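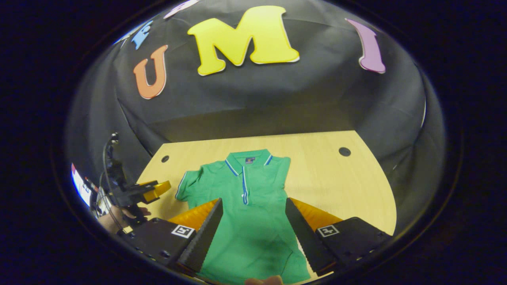
Tuesday, June 10, 2025

The Sondley group has completed the first full round of its garment folding study, and I have been asked to set down the method and the main result for readers of this page who do not follow the internal reports.

The study asks whether a folding policy can be trained entirely from demonstrations given with hand-held grippers. In the Hegyi protocol, a demonstrator works with one gripper in each hand. The shirt is laid face up on the table, collar to the back, and each demonstration ends when both grippers are clear of the folded garment. The markers on the finger mounts are used to recover the gripper opening at each moment, and camera motion is estimated afterward from the recorded video.

A total of 1,649 demonstrations were recorded. Of these, 234 were removed before training, most of them for lost tracking when a sleeve was carried across the body of the shirt. Lamisi Odoi reviewed every removal by hand. Her notes led us to change the order of the fold in the later sessions, so that the left sleeve is always taken first.

The trained policy, which we call Jateo, was then tested in 400 trials on a two-armed station. Polo shirts were handled more reliably than plain T-shirts. We attribute this to the collar, which is stiffer than the body of the garment and gives the policy a steady reference for the centerline. The claim has not been tested separately, and a comparison using collarless shirts of the same fabric is planned.

Failures fell mainly into two groups. In the first, a finger closed on both layers of the shirt when only the sleeve was wanted. In the second, the lower hem was folded short and the final shape came out uneven. Adding more demonstrations reduced the first kind of failure and had little effect on the second.

Long sleeves will be added in September, under the same protocol and with the same table height. The written procedure is being revised by Ms. Odoi and will be kept with the Serus training notes.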